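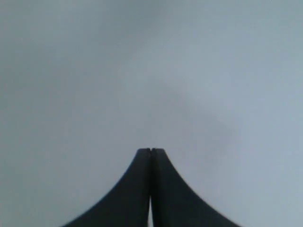
Fingers closed, seen from the wrist camera. The tips meet; a narrow gap shows lower down.

Bench 4: the Drirkis arm, gripper notes
Melahat Keskin

Those who read the last newsletter will remember that the Drirkis arm had a working shoulder, a working elbow and a pair of fingers that could not hold a pencil. The shoulder and elbow are unchanged. The fingers have been redone, and most of this item concerns them.

The first pair had straight sides and blunt ends 10 mm wide. They were strong enough, but they hid the part from the wrist camera for the last stretch of every approach, and they pushed small items sideways before closing on them. Themba Van der Merwe redrew them with a wide base and flanks that curve in to a narrow, flat tip. The curve leaves material at the root, where the bending load is highest, and clears the view on both sides of the tip. It also prints without supports if the finger is laid on its inner face. Print time for the pair is 170 minutes on the Prorell machine at the standard layer height, and the mirror-image finger is a separate file. Please do not flip the left one in the slicer. The screw recesses are not symmetrical and you will get a finger that fits nothing.

The inner faces are relieved toward the base, so with the gripper closed the tips should touch first. This is deliberate. When the old pair was squeezed, contact moved down to the root and the tips opened slightly, and thin parts fell out. With the relief, the motor load goes into the tips and the fingers flex toward each other from there. The amount of relief is a guess that has survived two revisions. If someone wants to work it out properly, the finger stiffness measurements are in the project folder under Hulen, the name of the gripper body.

Anyone setting up the gripper after a finger change should do it in this order:

Loosen both finger screws by half a turn.
Close the gripper by hand until the tips meet.
Check in the wrist camera view that the two flat ends are level with each other.
Tighten the left screw, then the right, and check again.
Run the homing routine with the arm raised and clear of the bench.

The homing routine drives the fingers together at low current and takes the stall position as zero. It used to run at full current, and the old motor mount has a crack that records this. The new limit is set in the startup file. Leave it there.

Wrist camera

The camera bracket has been moved so that the fingertips sit near the center of the picture, slightly low. Reshma Shabalala wrote the tip finder, a short script that looks for the dark outline of the closed fingers against a pale, plain surface and reports where the tip is in the image. We use it as a daily check. If the reported tip has moved since the previous run, either the bracket has slipped or a finger is loose, and it is worth finding out which before doing anything else.

The script depends on contrast. A matte dark finger on a light background is easy. A glossy finger is hard, as reflections break the outline into pieces, and the test set printed in silver filament was no use for this purpose. Uneven light is tolerated to a degree. Soft shading across the background has not caused trouble, but a hard shadow with a clear edge is sometimes taken for a third finger. Reshma is adding a width test to reject these.

Wear and cycles

Naledi Mabaso ran the open and close test in the evenings over the first part of April. The fingers did 2,000 cycles on a foam block with no visible wear at the tips. The linkage did less well. The pins in the Ngcobo linkage have opened up their holes and there is now play at the fingertip that can be felt by hand. Options are brass bushings, a harder print material or a thicker link. Naledi favors bushings. I favor the thicker link, mainly because we have the material and the bushings would have to be ordered. Whoever builds theirs first will probably settle it.

Lifting tests are on hold until the play is fixed. For planning purposes, the gripper should handle up to 170 grams with the arm extended, but that comes from the motor data and a spreadsheet and has not been tested on the bench.

Still open

Soft pads for the tips. Mbali Ngubane has offered to cast some in silicone, and the question is how to attach them without making the tip wider. A shallow groove across the end face is the current idea.

Cable routing at the wrist. The camera cable still catches at the end of the roll axis. Until there is a proper guide, keep wrist roll inside the software limits and do not use the override.

A cover for the gearbox. No design yet.

The finger files and the startup file were updated on 8 Apr 2020. Earlier copies on the workshop laptop should be deleted, including the one on the desktop called final. Comments on the linkage can go to Naledi or me, and anyone who wants a pair of fingers printed should add their name to the sheet at Bench 4 and say which filament they are bringing.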